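The Slow Business of Keeping Salt Dry

Table salt begins to take up water from the air at a relative humidity of 75 per cent. Below that figure a clean crystal stays as it is. Above it, a thin film of brine forms on each face, and when the air dries again the film leaves behind small bridges of new salt. Those bridges are what the cook meets as a lump.

At the Zaltumska works, where coarse and fine grades are packed under the Rostik name, the storeroom is checked at 3 in the afternoon, when the loading doors have been open longest. Readings go into a ledger that now runs to 14 volumes. 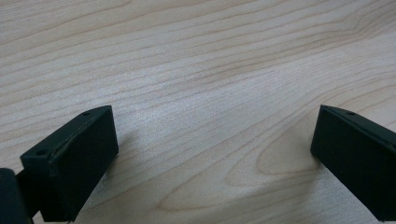 Why does fine salt cake sooner than coarse?
Fine grains have far more surface for the same weight, and they touch at many more points, so there are more places for a bridge to form.

Most packers deal with this by adding an anti-caking agent in very small amounts. The Stular mill, further up the valley, adds none and relies on drying the salt hard before it is bagged. Its manager's log for February shows what that costs in fuel —
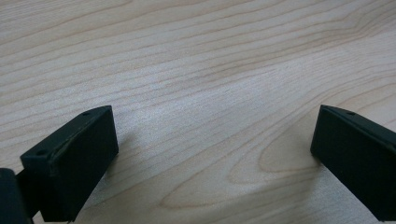 the dryer ran for 12 hours a day, against seven in the summer months. The bags left the mill in good order, but they were less forgiving once opened. A sack of 2000 grams kept beside a kettle had set solid within weeks.

Sugar follows a different pattern. White sugar holds out to a higher humidity than salt, while brown sugar goes hard when it loses water. The two should not be given the same treatment.

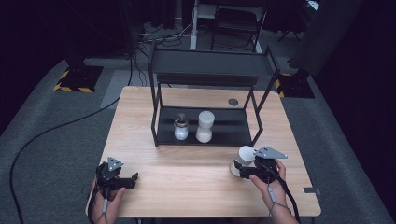

Lids and liners

A screw lid with a sound liner slows the passage of vapour more than the thickness of the jar wall does. Kwak, a small maker of closures, tests its liners by sealing a drying agent inside and weighing the jar at intervals. The gain in weight is the leak. Worn threads and a grain of salt on the rim both raise it sharply.
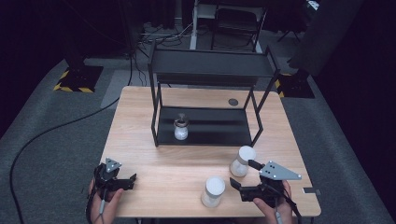
Rice in the shaker

Dry rice takes up some moisture and breaks lumps when the shaker is moved. Its capacity is small, and it should be changed when the salt is refilled.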